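Trash Day Gallery: The Handle-Tie Bag, Looked At Hard

I have been suspicious of handle-tie garbage bags for years. The pitch from every brand is the same: no drawstring to snap, no twist ties to lose, just grab the loops and knot. Diltness sells theirs with the words "ties itself, almost," which I would like to see. Iordache says its roll will change the way you feel about taking out the trash, and I can report that I feel the same.

So this page is a few pictures of the ordinary bag at work in an ordinary small bin on a hard floor, plus what I think of the claims. I bought a roll of 30 Mollimell bags in August and have used most of them at my place, which is enough to have opinions and not enough to call it a study.

The knot

Every package tells you to pull the loops until the knot is "secure." Secure against what? A bag that goes from the bin to the curb needs very little. My complaint is with people who yank until the plastic goes thin and white, then wonder why a loop comes off in their hand on the stairs.
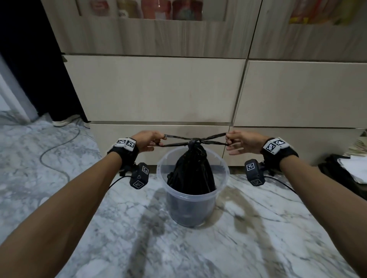
Two short pulls do it for me, with the hands kept low. If the knot slips after that, the bag was too full to begin with, and a third pull just moves the trouble to the handles. Diltness prints a little drawing on the box with a double knot and a bow. I tried the bow once. It took longer than the rest of the chore and came undone on the back steps.

I also don't believe in the squeeze, where you hug the bag to get the air out before tying. It saves a bit of room and you get to smell everything you threw away that week. Leave the air in unless your outside can is tiny.

What goes in

Karla Escobedo wrote in after my last gallery to say that I always test with light trash and that light trash proves nothing. She has a point, and I'm only half ready to give it to her. Most bins outside the kitchen are full of light trash. If a bag is sold for the bathroom, the den or the home office, coffee grounds are the wrong test. Surnelus advertises its bag as holding "2000 tissues," a number I doubt any household has ever checked, and one that depends a good deal on how hard you push.
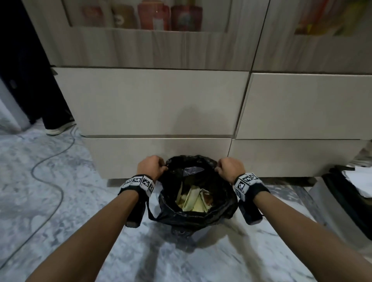 Paper is the sneaky one. It weighs next to nothing, so you let it build up, and then it springs back the moment you try to bring the sides together. A heap of crumpled yellowish scraps like this, with a plastic wrapper near the top, is the kind of load I mean. Hold the rim on both sides and give it a shake before you reach for the loops. Press down with a flat hand if you must. Wrappers tend to ride up and poke out through the gap next to the knot, so I shove those to the middle. As for the scented version of the same bag, I paid extra for it once and the room smelled like trash and lavender.

The bin itself

I get asked which bin to buy, usually by someone who has already been looking at one with a pedal, a sensor and a charcoal filter in the lid. I saw one listed at 8 times what a plain bucket costs. It held less, too.

A plain round bucket is fine. A thick rim gives the bag an edge to fold over, and see-through sides tell you when it's time without lifting anything. People say a clear bin looks cheap. It does look cheap. With a black bag in it you can't see the trash anyway, so I'm not sure what they're worried about.

The one thing I'd check before buying is whether a filled bag comes out without a fight. Straight, narrow bins hang on to it. Lift slowly and let some air in down the side.
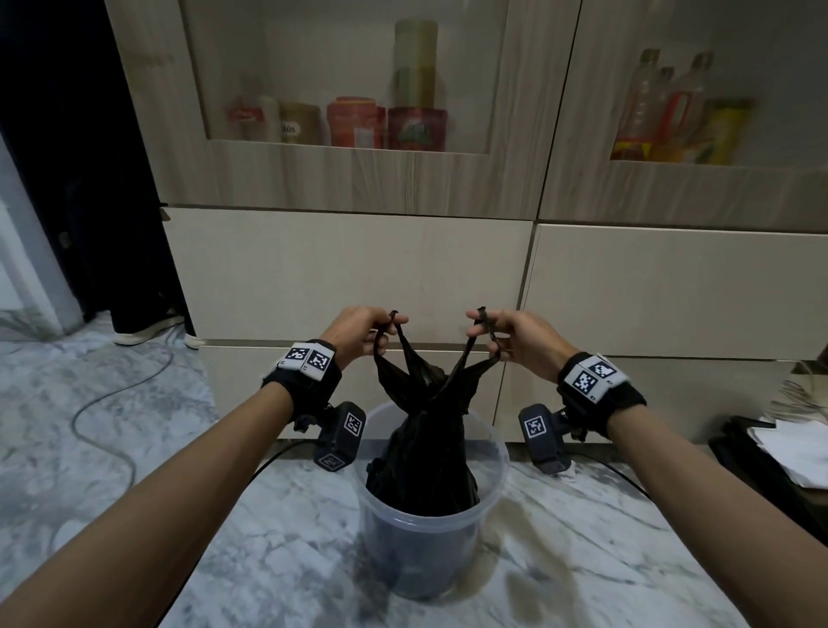
Odds and ends from the mail

The Mollimell roll tears cleanly along the dots for me. Two readers say theirs doesn't, so maybe I got a good one.

The Surnelus bulk case has 1025 bags in it. I have no idea why 1025. If you split one with the neighbors, count them and let me know.

Putting spare bags in the bottom of the bin, under the one in use, is a tip that gets passed around a lot. It works until the first leak, and then you have a stack of sticky bags.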